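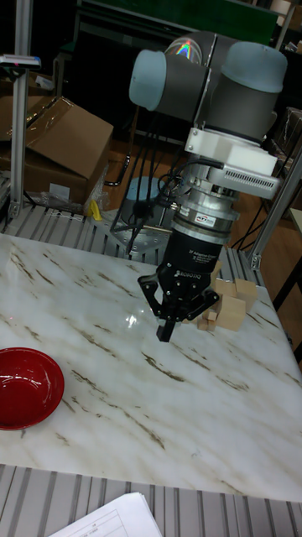
marion_macleish
Depends what you mean by a rule, doesn't it? Kaslow's sheet says clear the table before every run. Fine. Who checks?

vinh.doan
Whoever is on shift. It's in the Hemholm guide too, section 8.

marion_macleish
I've read section 8. It says "suitable clearance" and never gives a distance. You could drive a van through that.

Nhung D
Bit harsh. We set ours at 124 mm round the fingers at full spread and wrote it on the cell door. The guide leaves it open on purpose, as grippers differ.

marion_macleish
And did anyone measure it again after November, when you changed the fingers?

Nhung D
No. Fair point.

thao_b
I'd worry more about speed. Our limit is 14 per cent with the door open, and people treat it as proof that the thing is safe. A slow arm still pinches.

vinh.doan
Disagree. We logged 600 runs at that setting without a stop.

thao_b
Without a stop being logged. Who fills in the log at your place?

vinh.doan
The operator.

marion_macleish
Well, there you are. I'd want the stops taken from the controller before I believed a word of it.

vinh.doan
I'll ask whether ours can export them. Not promising anything.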